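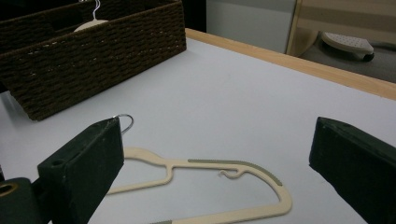 Syahrul Entili says the first flight of the day should leave early enough for people to do a full day's work at the other end and still be home for supper, and that Akudis has waited a long time for one that does.

News > Press releases > Routes and fleet

Sundine brings turboprop flights back to Akudis

Friday, January 14, 2022

Sundine will start flying between Akudis and Quispe in July, with two return trips every weekday and one on Sunday evenings. The route will be flown by twin-engine turboprops from the existing Sundine fleet, based overnight at Akudis so that the first departure can go out at breakfast time. Tickets go on sale this spring.

We are really excited about this one. Akudis has had a good runway and a friendly little terminal all along, and the only thing missing was an airline willing to park an aircraft there overnight. By road the journey to Quispe is 542 kilometres, much of it on the single carriageway along the lake, and anyone who has sat behind a timber lorry on that stretch will know why the town has been so keen to get its flights back!

The timetable

The morning flight leaves Akudis shortly after half past six and turns round at Quispe in time to be back before mid-morning. The afternoon pair leaves Akudis after lunch and comes home in the early evening. On Sundays there is a single return, timed for students and for people who work away during the week.

Timings at Quispe have been set so that passengers can connect with the southbound services without staying overnight. Bags will be checked through to the final stop on any Sundine ticket. We are still talking to the airport at Quispe about which gates the turboprops will use -- the ones at the north end mean a short walk across the apron, the others mean a bus -- and we will publish the answer when we have it.

The aircraft

Turboprops suit this kind of route very well. They climb quickly to the levels where they are happiest, they use less fuel than a small jet over the same distance, and they don't need as much runway, which matters at Akudis on warm afternoons. The cabin has two seats on each side of the aisle, so there are no middle seats at all.

Before joining the route each aircraft will go through the Clomomano hangar for a heavy check. The teams there will be fitting new seat covers and replacing the cabin lighting, and the propeller blades will be balanced again once they are back on. That last job makes more difference to the noise in the cabin than almost anything else we do, and regular passengers on our coastal flights have noticed it. The overhead lockers are staying as they are. They take a soft bag or a small rucksack, but most wheeled cases will need to go in the hold, and there will be no charge for handing one over at the aircraft steps.

De-icing equipment is being moved up from Clomomano ahead of the first winter. Akudis can have frost on the ground well into spring, and an aircraft that has stood outside all night needs treating before the early departure. A second ground power unit is going with it, so the cabin can be warmed before boarding without running an engine.

What people told us

Last year we asked residents and local firms what they would want from a new service, and 376 replies came in. We read every one of them. Early mornings came top by a long way. Next were fares that stay the same whether you book a month ahead or the night before, and we have gone some way towards that: there will be a fixed-price book of tickets for people who travel often, which can be shared within a family or a business. Several replies asked for bicycles to be carried. They will be, when there is room in the rear hold, and it is best to ring first.

Quite a few of you also asked about jets. We looked at it properly. On a sector of this length the jet would save a few minutes in the cruise and lose some of them again in the queue for the longer runway at Quispe, and fares would have had to be higher.

Crew and jobs

Pilots and cabin crew for the early flight will live in or near Akudis. Recruitment for cabin crew and ramp staff opens next month, and training will take place at Clomomano, with lodging paid for. Sundine now employs about 130 people across its turboprop bases, and quite a number of them started out loading bags. Two of the captains who have asked to move to Akudis grew up within sight of the airfield, so the first morning is going to be a happy one.

There will be an open afternoon at the terminal before services begin. One of the aircraft will be on the apron with its doors open, and engineers will be there to talk about the engines, the propellers and anything else you care to ask. Children are very welcome.

Press contact: the Sundine news desk, Clomomano. Interviews can be arranged in person or by telephone. Photographs of the aircraft in the new cabin colours will be ready once the first one leaves the hangar.

Comments

lakesider
Brilliant news. I used the old service every week until it stopped and the drive has been wearing me out ever since. Please keep to the early time, the last lot moved it to nine o'clock and then wondered why it was empty.

PropFan_K
Good to see the case for turboprops made in plain words. Will it be possible to pick a seat behind the wing? Better view of the gear coming down.

M. from Quispe
Does the Sunday flight run in the school holidays as well? The release doesn't say.

Sundine news desk
Hello M., yes, every Sunday including the holidays. And PropFan_K, seats can be picked when you book, the rear rows too.

lakesider
See you on the first one then!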